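Subject: Re: [brorkia-building] Kitchenette on 2, table and stools
Date: 22/12/2021

Hi all,

Replying to the list so the answers are in one place. I went up to the second floor kitchenette with a tape measure before writing this.

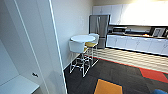 The short version is that I'd like to keep the round high-top and both stools, and leave the table near the wall by the refrigerator. The rest is below, in between the quoted parts.

> Can we swap the high-top for one of the low rectangular tables from
> the Illum room? More people could sit down at lunch.

I measured the low tables. With chairs on both long sides, anyone opening the lower freezer drawer would have to ask somebody to get up. The round one takes up less floor and people can stand at it. If the Illum room is giving up its tables anyway, I would put one in the hallway by the Xu office, where there is an outlet and nothing to block.

> The stools don't match. One is all white and the other has the yellow
> seat. Is there a budget to replace them?

There is $173 left in the furniture line for this floor. Inier quoted us for a pair of new stools in June and it was over that, before delivery. I don't mind the yellow one. If matching matters to people, a seat pad for the white one would be the cheap way to do it. Please don't order anything until we agree on a color.

> Also the stool feet are marking the carpet.

I looked at this. The legs are thin and they press into the pile, so felt pads won't do much. Wider plastic caps would help. I need the leg diameter for both stools, and I only measured one before I was called away. If you are up there with a ruler, send me the other.

> The refrigerator is full again and I can't tell what is whose.

Everything gets cleared out before the break. Put your name and a date on anything you want kept, including in the freezer drawer. Unlabeled food goes in the trash and unlabeled containers get washed and left on the counter for a week. Condiments are shared and will stay unless they're expired.

> Could the door be kept open? It's stuffy when the coffee is on.

Fine with me during the day. Open it all the way so it isn't sticking out where people walk, and close it when you are the last one out. Please don't prop it with a stool. The footrest ring on the white one gets scuffed that way and the paint comes off.

Two things I still need from the list:

- a yes or no on keeping the high-top where it is
- your pick for the seat pad, if you want one (yellow or gray)

If I get fewer than 6 replies I'll leave the furniture alone and only order the leg caps. The request form for the caps is already filled out except for the size.

One more item on the refrigerator. The shelf in the left door has been loose for a while. Keep the heavy bottles on the main shelves until I can get the replacement clip.

Thanks,
2nd floor facilities, Brorkia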